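Textbooks > Music > Recording and Sound
Chapter 4: Why Loud Records Sound Small
January 8, 2021
14 shares | 3 comments

I bought my first drone metal record because of the cover, and I played it on a kitchen radio the size of a lunch box. It sounded like a fridge. A mate then dragged me along to hear the same band at the Nultden, a tin-roofed hall that holds 114 people on a good night, and my shirt was moving. Same riff, same tuning, completely different animal!

So this chapter is about loudness, and why it's so hard to get onto a record. We'll stick with heavy guitar music for most of it (my favourite, sorry), but the ideas work just as well for a string quartet or a brass band.

Let's start with a word you'll need a lot: dynamics. It means the distance between the quietest and loudest bits of a piece. When a band called Usman made their album Plallance, they left nearly a full minute of soft feedback before the drums came in. On the first pressing that minute is so quiet you reach for the volume knob, and then the drums just about knock you off the couch. The label pressed 4000 copies and sold 3559 of them, mostly to people who liked being knocked off the couch.

The reissue squashed all that. The feedback was brought up, the drums were brought down, and the whole thing came out as one long grey slab. It's louder on paper. I've played both versions to my classes for years, and almost 60 students have now told me the reissue feels smaller.
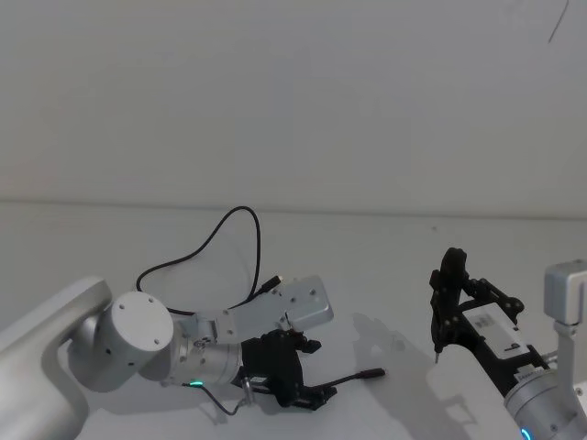 Figure 4.1 Two robot arms against a plain white wall.

What's going on there? Part of it is your ears, which get used to a steady level very quickly and stop being impressed by it. Part of it is a tool called a compressor, which we'll pull apart in section 4.2. And part of it is plain old contrast, the same trick that makes a whisper in a library so noticeable.

Before you read on, grab a heavy song you know well and listen to the first minute with the volume low. Jot down where it seems to get louder. Keep your notes handy, as we'll come back to them when we look at Nidolis and their two-bass line-up in section 4.3.

Filed under: Metal, Mixing, Listening Skills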